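Have you ever slid across a kitchen floor in your socks? I have, and I once slid straight into the fridge. Then I tried the same thing in bare feet and went nowhere at all. Same kitchen, same me, same run-up! So what changed?

The answer is a thing called **friction**, and I think it's one of the best bits of science there is, as you can test it with stuff you've already got at home.

## What is friction?

Friction is a force that happens when two things rub against each other. It tries to stop them sliding. Push a heavy book across a table and you can feel it pushing back at you a bit. Let go and the book stops. The table's friction has used up the push you gave it.

Even things that look perfectly smooth have tiny bumps on them. If you could shrink down to the size of a speck of dust and stand on a floorboard, you'd see hills and valleys all over the place (and probably some very large crumbs). When two surfaces touch, those bumps press together and catch. There's a bit of stickiness between them too, much too small to notice with a fingertip.

Some surfaces grip a lot and some hardly grip at all. Rubber is a champion gripper. Ice is hopeless at it. A wooden floor sits somewhere in the middle, and it depends on what you've got on your feet.

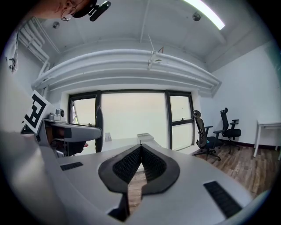
*Ribs, dots and rubbery edges, with a wooden floor underneath.*

## Go on a grip hunt

Once you start looking for grippy things you'll find them everywhere. Turn your trainers over. See all those grooves and patterns? On a wet day the grooves let water squeeze out of the way, so the rubber can touch the ground. Car tyres do the same job with their treads.

Now look at the lid of a bottle. It has little ridges round the side so your fingers don't slip when you twist it. Bike handlebars often have bumps or ridges. Toothbrushes sometimes have a rubbery patch where your thumb goes. My friend Rukhsana climbs at the weekend, and she rubs white chalk on her hands first to dry up the sweat, as sweaty fingers slide off the holds.

And look at your own fingertips! You've got ridges there too, in loops and swirls that are different from everybody else's. Scientists are still working out everything those ridges do, but they seem to help with feeling and holding things.

## Holding things is friction too

Pick up a pencil. Why doesn't it drop straight through your fingers? Gravity is pulling it down the whole time. You're squeezing it from both sides, and the friction between your skin and the pencil holds it up.

Squeeze harder and you get more friction. Squeeze more gently and you get less, until... clonk, it's on the floor. Your brain works out how hard to squeeze without you having to think about it. A crisp gets a tiny squeeze and a full jug gets a big one.
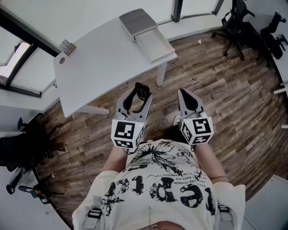 ## Try it: the sliding race

You'll need a tray or a smooth board, a few books, and 3 things to race. I used a coin, a rubber and a small wooden brick.

1. Put the tray flat on a table and line up your racers at one end.
2. Write down which one you think will slide first. No changing your mind later!
3. Lift that end of the tray slowly. Really slowly – slower than you want to.
4. When something starts to slide, stop and slip books under the tray to see how high you got.
5. Carry on until everything has slid down, then do it all again to see if you get the same order.

My rubber was the last to go by miles. Junaid, who is eight and very competitive, taped a bit of sandpaper under his brick and it clung on even longer.

## When we don't want friction

Sometimes friction is a nuisance. It makes door hinges squeak and it wears holes in your socks. It also makes heat, which you can feel if you rub your hands together quickly.

To get rid of some of it we use something slippery, like the oil on a bike chain. Or we use wheels, as rolling is usually much easier than dragging. Try pulling a suitcase along on its side and then on its wheels, and see which one your arms prefer.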